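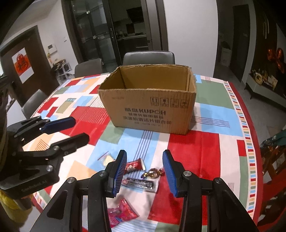 Open carton and mixed wrapped sweets on the dining table.

Packing notes: mixed sweets in a reused carton

The January boxes for Kitow go out in the same way as the last lot, with a few changes to the packing. The weight limit is now 2000 g per box, carton and tape included. The Berport desk weighs at the counter and will hand back anything over, so please weigh at home first. A kitchen scale will do if the box is stood on an upturned bowl and the bowl is zeroed out beforehand.

Cartons. Single-wall corrugated is fine. Reused cartons are fine too, and old printing on the sides may stay, but old address labels must come off or be covered completely. Flaps can be folded inward or cut away while filling. A box with its flaps cut away needs a separate lid panel of the same board, taped along all four sides. Check the bottom seam before anything goes in. If the tape lifts at one end when pressed from inside, strip it and start again with a fresh length running 65 mm up each side wall. Shorter tails were used on the Hamdy run and several had opened by the time they were collected.

Frayed or curled top edges are not a fault in themselves. Trim to the first sound line of board if the lid will not sit flat, and measure the height again afterwards. Crushed corners are a different matter and the carton should be replaced.

Sorting. Tip everything out on a table before packing. A patterned cloth does no harm, although small foil pieces are harder to pick out against it than against a plain one, so go over the surface by hand at the end. Sort by wrapper and not by flavour:

Twist wraps (foil or clear film). These take up the most room for their weight and will fill gaps. Check both twists. A loose one can be tightened, a torn one goes in the kitchen bowl.

Flat bars and sealed packets. Lay these first, long side against the carton wall. Chocolate bars go in the middle of the layer, away from the sides.

Zip-top bags. Press out the air, run the seal twice, and place upright. No more than 7 of these in one box.

Empty wrappers and scraps of film should be taken out at this stage. They cling to the other pieces and there were a good many in the last delivery.
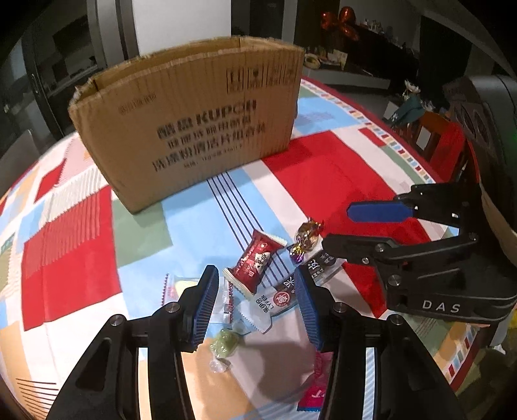
Senthil Lobo writes that he would put the twist wraps in first, not last, because a layer of them takes up the knocks from below and keeps the bars off the base. He has packed that way for the last three rounds and had no broken bars, though he admits his boxes came up a little short on weight. He also asks whether the sorting by wrapper is needed at all for a small box.

Both points are fair. A bottom layer of twist wraps is acceptable if it is one piece deep. Deeper than that, the bars above it tilt when the box is turned on end and the corners work through the packets. As for small boxes, anything under 10 pieces can be packed as it comes.

Filling. Work in level layers and press down with a flat hand after each. The contents should finish just below the rim – a finger's width is enough. Fill the remainder with crumpled paper and close. Lift the box, turn it once on each side and listen. Some rustle from the film is normal. A knock means a bar is loose and the box needs opening again.

Labels. One on the lid, one on a long side. Write "mixed sweets, wrapped" and add the nut line if any packet mentions nuts. Where a wrapper is printed in a language you cannot read, assume nuts and add the line anyway. If there are handling symbols already printed on the carton, keep the box the way up they show and leave them clear of tape.

Štěpánka Jurčo has the spare lid board and two rolls of wide tape at Nadside, and can be found there until half past four most afternoons. Closed boxes may be left with her as well, with the weight pencilled on the base.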